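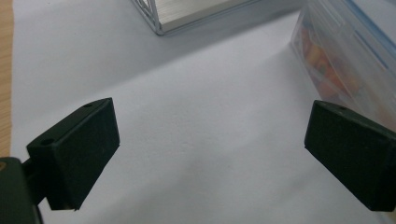 Where Does the Water Go? Shower Water Use in Fonden Hall
Final project report, Intro to Environmental Studies
Xiaoqing Wei and Xiaoqing Xiong
29th December

(Yes, same first name. In this report Wei did the survey and Xiong did the flow measurements, so we use last names.)

Background

Fonden Hall is a four-floor dorm. One water meter for the whole building, in the basement. So the school knows what the building uses in total but not what goes to showers, toilets, laundry, etc. Residents get no number at all. We wanted to find out how much is showers and whether people have any idea how long theirs are.

Our questions:
1. How long do residents think they shower?
2. How long do they really shower?
3. Do the old shower heads on floors 1 and 2 use more than the new ones on 3 and 4?

We started planning in August, before move-in, which is why the survey was ready so early and the measuring was not.

Method

Survey. Paper, slid under doors, collected in a box by the mail slots. 137 came back. Five questions: floor, showers per week, guessed length in minutes, time of day, and would you change anything if you knew your number. We should of asked about hair washing. Several people wrote it in the margin anyway.

Timing. 70 residents agreed to time themselves for one week. They used their own phones and wrote it down on a card. Start when water goes on, stop when water goes off. Waiting for the water to warm up counts. We had to explain this twice because some people were leaving it out the first few days. Those cards we threw out and asked for a new week.

Flow. Bucket test. Marked bucket, stopwatch, shower fully open, stop at one gallon, convert to gallons per minute. Three tries per shower head and take the average. One stall on floor 2 was out of order the whole time so no data there.

Results

Guessed vs. real length. The average guess was 8 minutes. Average from the timing cards was 11. Almost everybody guessed low. The people who guessed highest were the closest, and the ones who said "5 min max" were the furthest off. Two of those were over 12.

Wait time. This was a surprise. On floor 4 the hot water takes a lot longer to show up, and people turn it on and go brush their teeth. A few cards had notes like "water on, went back for towel." So part of the long shower problem is really a pipe problem.

Shower heads. Old ones (floors 1 and 2) came out at 2.4 gallons per minute. New ones, brand is Varkon, 1.8. Clear difference and every old head was higher than every new one.

But the people upstairs shower longer. We don't know why. Could be the wait, could be that weaker flow takes longer to rinse, could just be who lives there. When you multiply it all out the floors end up closer than we thought. Per shower:

Floors 1 and 2: 10 minutes x 2.4 = 24 gallons
Floors 3 and 4: 12 minutes x 1.8 = 21.6 gallons

So the new heads save water but not as much as the label would make you think.

Whole group. Adding every timed shower by floor and flow rate, then taking out only the part when the water was running cold at the start (from the 12 cards that noted it), we got 2592 gallons for that wait time over one term if everybody in the timed group does the same. This is the shakiest number in the report. Twelve cards is not alot.

Problems

People who volunteer to time a shower are probably people who care already. Also knowing you are being timed makes you faster, so the real average might be over 11.

The bucket test is done fully open. Not everyone showers fully open. No way to check that.

We lost four cards to water damage. Should have used the plastic ones.

We wanted meter readings from Meng House next door to compare, same age building and all old heads. Facilities said yes, then the reading sheet had two weeks missing, so we left it out.

Things we tried that didn't go anywhere: Flikano, a free timer app. It beeps at five minutes. Half of the testers shut it off by the third day and the log does not export. Went back to cards.

Recommendations

Replace the heads on 1 and 2. Cheap, can be done over break.

Look at the hot water line to floor 4. Insulation or a recirculating pump. We are not engineers, someone should price it.

Put a clock in each bathroom. On the survey, the most common written-in answer to question 5 was some version of "I would if I could see the time." Not in the stall, just on the wall facing it.

Post the building meter number by the front door every month.

Who did what

Wei: survey, typing in answers, results section. Xiong: bucket tests, shower head inventory, problems section. Both: cards, recommendations, carrying the bucket up to 4.

Appendix A is the blank survey. Appendix B is the timing card. Raw bucket times are in the shared folder, tab 2.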